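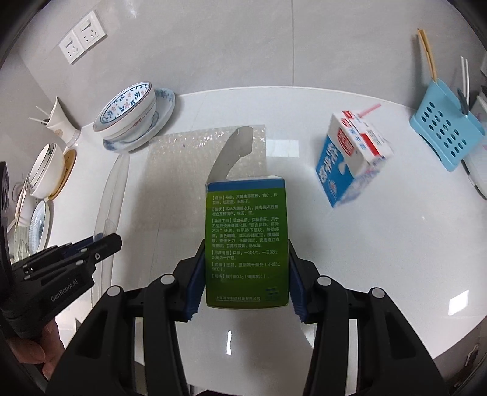
*Agarre de caja de medicamento con la pinza manual, encimera de cocina. Proyecto Clullent.*

## Acta de la reunión de seguimiento, septiembre

**Asisten:** Soudabeh Soltani (modera), Houshang Ebrahimi, Jarmo Rautiainen, Sotiris Vlachopoulos.
**Excusa su ausencia:** Keith Tautahi, que mandó sus notas por escrito, muy completas, y se le agradecen.

**1. Fallo en la lectura de apertura**

Soudabeh abre dando las gracias a todos por la paciencia de estas semanas, que no han sido fáciles, y pasa la palabra a Jarmo. Explica él que la pinza derecha empezó a registrar una apertura que no correspondía a la real: con una caja entre los dedos, el valor guardado era el de la pinza cerrada del todo. El error aparece en 600 de las 2127 grabaciones del lote, todas de la tarea de coger y dejar objetos en la cocina.

Houshang pregunta, con razón, cómo no saltó el aviso. Sotiris reconoce que la comprobación automática solo miraba que hubiera señal, sin compararla con el vídeo, y se ofrece a rehacerla (¡gracias, Sotiris!).

**2. Causa**

Se habla largo y tendido. Jarmo se inclina por un codificador que patina en el eje. Keith, en sus notas, sospecha más bien de la calibración hecha después de cambiar las almohadillas de los dedos. Queda abierto hasta desmontar la pinza, y se acuerda no culpar a nadie mientras tanto.

**3. Seguridad**

Houshang cuenta que se pilló un dedo en las articulaciones al recalibrar. Fue un susto y poco más, pero nos alegramos todos de verle con la mano entera. Desde hoy se recalibra con la alimentación cortada y entre dos personas.

**4. Acuerdos**

- Apartar las 600 grabaciones, sin borrarlas. *Sotiris.*
- Desmontar la pinza derecha y pedir presupuesto de un codificador nuevo a Reltex. *Jarmo.*
- Repetir 40 agarres de cajas con la pinza de repuesto y revisarlos a mano. *Houshang y Keith.*
- Avisar a Dralon del retraso en la entrega. *Soudabeh.*

**5. Ruegos y preguntas**

Sotiris pide que las incidencias se anoten el mismo día, aunque parezcan una tontería. Se aprueba por unanimidad. Se levanta la sesión a las 12:40.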